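Tickets for the Bednarek show go on sale Sunday morning and I've already got the tab open, so this will be quick. Long week. New record is finally out, tour dates finally out, and of course everyone is arguing about it.

For anyone who missed it: Bednarek have put out Tirkier, first album in 4 years, and they're saying they'll play the whole thing live start to finish. No old songs till the encore. People are furious. I'm not, or not very. 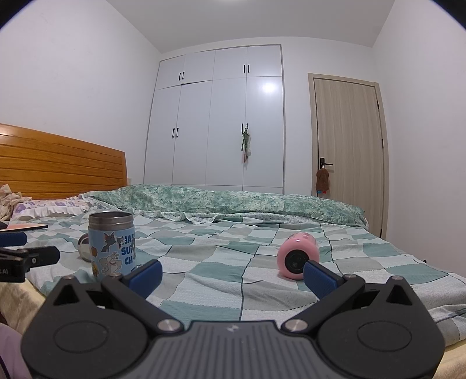 Gonmont, December

Right. So I've had the album on more or less constantly, mostly in the bedroom, mostly too loud for next door. Track one is the weakest, don't know why you'd open with it. Slow organ thing, goes nowhere for ages. Then the second one kicks in and its the band I remember. Guitars properly up front again. Lyrics still mumbled, good, I never wanted to know what he was on about anyway.

Favourite so far is Willus. Was sure I'd hate it. Talking over a drum machine for the first half, and then the chorus turns up from somewhere and I had to go back and play it again. And again. Jonas Eder says it's a rip off of their own second single and he has a point, same four chords, but who cares.

Side two drags. There's an instrumental I skip. Sorry.

About the prices. 50 quid for standing, which hurts, last time I saw them it was 15 in the back of a pub with maybe the worst sound desk in the county. Then there's some sort of "early entry" ticket for 200. For what? You get in before everyone else and stand there. I'd rather buy the record twice and a train home.

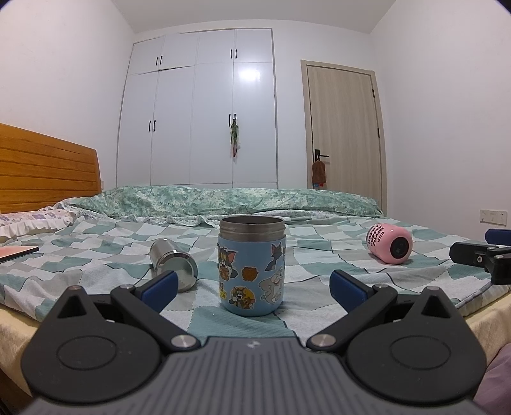
The cat cup, on the bed.

Anyway the no-old-songs thing. I do get it. You pay that much, you want the one you danced to at your cousin's wedding. But I saw a band last spring do nothing but hits and they looked bored stiff, and by the end so was I. Would sooner hear people play something they still like. Ask me again if they open with the organ one.

Jonas isn't coming, he's sulking about the encore. So if I get two tickets there's one spare, standing, face value, you have to put up with me singing. Leave a comment or text me if you've got my number.

Will do a propper write up after the gig. Setlist guesses welcome untill then.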